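Visit report: Yorath simulation rooms, Eltham

The morning session covered how Yorath prepares household tasks before any arm is tried in a furnished unit. Teodor Isaksson runs the group and gave the tour. Yorath supplies Udisent, a operator of serviced apartments, where the work in question is clearing tables and resetting bedrooms between guests.

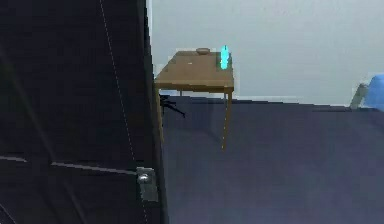
Each operator sits at a desk with a hand controller and a monitor. A shift used to be 156 short runs. It is now 18 longer ones, with a break after each. Isaksson said wrist complaints fell after the change, and throughput dropped less than planned.

Runs are stored in Tosero, the in-house log. It held 1067 accepted runs when we visited, against a target of 2000 by December. Rejected runs are kept as well and reviewed by a second operator.
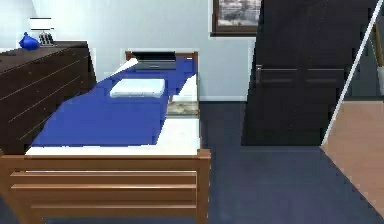
Two former room attendants from Udisent now work on the review side. They set the order of tasks and decide what counts as a finished room. Their pay grade went up one step; the hours are fixed, where before they followed check-out times. The attendants still on the floors have seen no change so far. We asked about staffing after rollout and were told the figures are not ready.

The tour ended at noon in the controller repair shop.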